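Florkora Hall kitchen and storeroom walk-through, with my comments
Nabil Hourani, 14 February 2020

Okay, second time doing this list and I'm still learning where everything lives! Comments are mine, so blame me and not Daher.

Exits and hallway
Back door opens all the way: OK. It sticks a little at the bottom when you push from inside, but it goes.
Exit sign lit: OK on both ends.
Hallway clear: NO. Folding chairs again, stacked right up to the coat hooks. I moved what I could and left a note for the Ziltska people to take the rest.

Fire safety
Extinguisher by the stove: OK, needle in the green, pin and seal in place.
Extinguisher in storeroom 114: tag expired. I called Wirent and they can come out in March (they wanted to do all of them in one visit, fine by me).
Smoke alarm test: OK, and wow, it's loud in that little room.

Kitchen
Fridge temperature: 38, OK.
Hot water at the hand sink: 119 at the tap after a minute or so. I'm happy with that, it was scalding last time.
Outlet left of the sink: the test button didn't trip it. I taped it over and wrote DO NOT USE on the tape. Please, please don't peel it off to plug in the coffee urn!
Shelves: one bracket loose above the dish rack, tightened it myself.
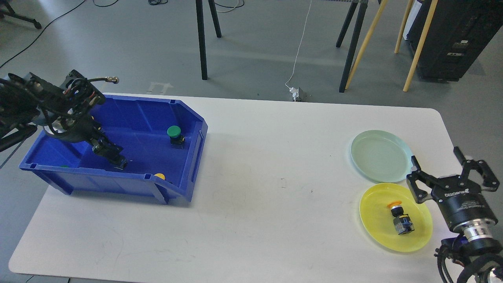
Can we still use the kitchen while that outlet is taped over?
Sure, go ahead and use the outlets on the stove side, they all tripped and reset fine. Just keep cords from running across the sink.

Storeroom and first aid
Heavy stuff on low shelves: mostly. The big soup pots had crept up to the top again (how?? they weigh a ton) so I brought them down.
First aid kit: short on large bandages and the burn gel is out of date. I've put both on the Daher order.
Step ladder: OK, feet are good, but the label is worn off. I'd like a new one before the spring dinner.

Still open: chairs, the 114 extinguisher, the outlet, burn gel. I'll go back and check the outlet once the electrician has been, and update the sheet on the door.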